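We use cookies to improve your experience on this site. By continuing to browse you accept our use of cookies.

Course Handout 11: Light, Surface and Color in Interior Design
Akenville School of Design
Issued 03/05/2019

Students are expected to read this handout before the studio session and to bring their sample boards from Handout 10.

1. Pale rooms

A room finished in pale gray depends on its light more than a room in strong color does. Smooth walls spread light evenly, but a polished finish will also return a bright patch wherever a lamp faces it. A single panel in wood grain gives the eye a place to rest and makes the height of the wall easier to judge.

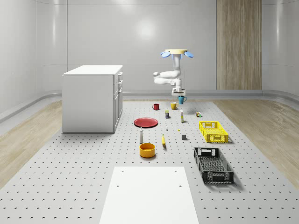

Figure 1. Pale gray walls with a tall wood-grain panel; teal mug at the far end.

Small objects in a strong color are called accents. An accent should be chosen last, after the walls, floor and main furniture are settled. In the Senis scheme, studied in December, the accents were limited to two colors, and both were repeated near the entrance.

2. Yellow and blue

Yellow and blue lie far apart on the color wheel and are easily told apart at a distance. A muted yellow placed beside dark blue will look brighter than it does alone. Students should test each pair under daylight and under lamps before making a final choice.
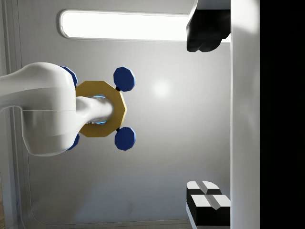
Figure 2. Mustard yellow with dark blue, against glossy white.

Gloss must be considered along with color. A glossy white surface shows soft gray shading along its curves, while a matte one appears flatter.

3. Storage and floor area

Storage should be drawn in plan before any finish is selected. Allow 1,000 mm of clear floor in front of drawers, as in the Fotthorpe plans. White units are suitable where the floor is busy or patterned.

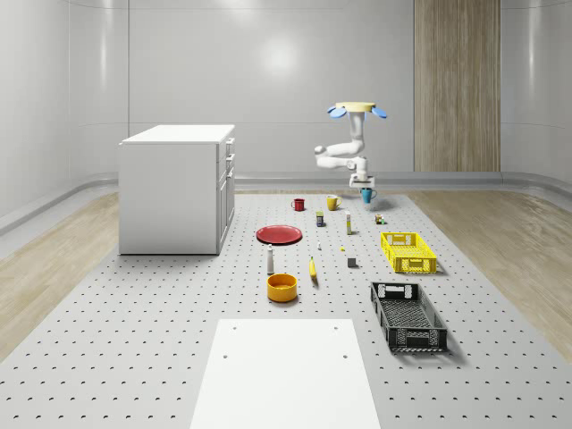 4. Assignment

Prepare one wall elevation and one floor plan for the Segers apartment. Label every finish. Submit two printed copies to the department office.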